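What Happens to Your Old Conviction? A Plain Guide to the Record Sealing Bill

If you were found guilty of shoplifting at 19 and have kept out of trouble ever since, you might assume the matter is closed. In most cases it isn't. The conviction can still come up when you apply for a job, rent a flat, buy insurance or ask to help at your child's school. A bill now before the assembly would change that for a lot of people, and it has got further than anyone I spoke to expected.

The Ullberg Bill, named after the town where the campaign for it began, passed its second vote in July by 119 to 106. It goes back to the justice panel on Tue 30 August, and a final vote could follow before the end of the year. So what does it do, who does it cover, and what does it leave out?

The current rules

At the moment a person with a minor conviction can ask a court to seal it, but only after ten years, and only by filling in a form that runs to 46 pages. The form asks for every address you have lived at since the offence. It asks for two character references, neither of them from a relative. There is a fee, and if the court says no you don't get it back.

Not many people bother. Last year 2,752 applications were made across the whole region, and fewer than half were granted. Liam Corrigan, a solicitor who has handled this kind of work for most of his career, told me the usual reason for refusal was missing paperwork. Courts close, files move, and a person who was fined in one town and now lives in another may find that neither office has the original order.

"I had a client who was turned down over a postcode," he said. "She'd put the new one. The street had been given a new one in between. We applied again and it went through, but she'd paid twice by then and the job had gone to somebody else."

What the bill would change

The main point is that sealing would become automatic. Under the bill, a minor conviction would be sealed five years after the sentence ended, provided there had been no further offence. You would not need to apply. You would get a letter telling you it had been done, and the letter would be enough to show an employer or a landlord if the question came up.

A sealed record is not a wiped one. The police and the courts would still be able to see it, and so would certain employers, mainly those in childcare, elder care and prisons. Everyone else would be told there was nothing to disclose. An employer who found out by some other route and used it against you could be fined.

"Minor" has a set meaning here. It covers offences where the sentence was a fine, community work or less than six months in custody. Offences involving violence or a child are left out, whatever the sentence was. Driving offences are covered, apart from drink-driving, which was taken out at the first vote after a long argument.

There is also a section on private background checks, and that may turn out to matter more than the rest. Most employers don't go to the court for a record. They go to a checking company, which keeps its own copy. Under the bill those companies would have 30 days to remove a sealed conviction from their files and would have to confirm in writing that they had done so.

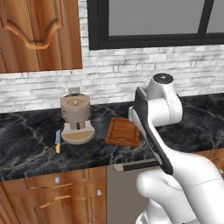
Žofie Kubíček thinks 30 days is too long. By the time the file has been corrected, she says, the interview is over and the place has been filled, and the applicant never learns why. She would like to see a limit of five working days, and a right to see any report before the employer does. An amendment along those lines was put forward in July and withdrawn without a vote.

The checking companies see it differently. Millell, one of the larger ones, said in a written reply that it supported the aim of the bill but that its records came from many separate court offices, some of which still sent them on paper. A shorter limit would mean more mistakes, it said. Asis, a smaller rival, said it already removed sealed records within two weeks and had no objection to being made to.

Who is against it

Opposition has come mainly from two directions. Some members think five years is too short, and would prefer seven or eight. Others accept the waiting time but want victims to be told before a record is sealed, with the chance to object. Aoife Mulcahy, who ran a small shop for many years and was burgled twice, has written to her member asking for exactly that.

"I'm not after anyone's job," she told me. "But I had to stand up in court and say what happened, and I'd expect a letter at least. They'd be getting one."

The bill as it stands gives victims no role. Its supporters say that a hearing for each case would bring back the delays it is meant to end, and that the more serious offences are excluded anyway. A possible middle way, in which victims could ask to be told but could not object, will be looked at by the panel when it meets.

Then there is the cost. The court service says it will need new software and extra staff for the first three years, and it has not yet given a firm figure. The contract for a trial system went to Gündoğdu in the spring. The trial covers two court districts and only deals with fines, so it will say little about how the system copes with older custody records, many of which have never been typed up.

What it means if you have a record

Nothing changes yet. If you are already eligible under the ten-year rule and you need your record sealed soon, it still makes sense to apply. Jarlath Hennessy, who gives free advice at a law centre two evenings a week, says he is seeing people put it off in the hope that the bill will do it for them.

"If it passes, it still won't start straight away," he said. "They'll do the newest cases first and work backwards. Somebody with a fine from twenty years ago could be waiting a good while. If you've got the references and you can manage the fee, send the form in."

He suggests asking the court for a copy of your own record before doing anything else. It costs nothing, it usually arrives within a month, and it will show whether the conviction was recorded properly in the first place. Mistakes can be corrected by letter, without the long form. Keep a copy of everything you send, and write the case number at the top of each page - loose sheets do get separated.

People refused in the past can apply again after a year. The fee is payable each time, though it can be waived for anyone receiving income support. The waiver has its own form, which must go in on the same day as the application.

The panel's meeting is open to the public, and written comments will be accepted up to the evening before. They should be no longer than two pages and should give the number of the section they refer to. Section 4 deals with the waiting period, section 7 with background checks and section 9 with the fines for employers.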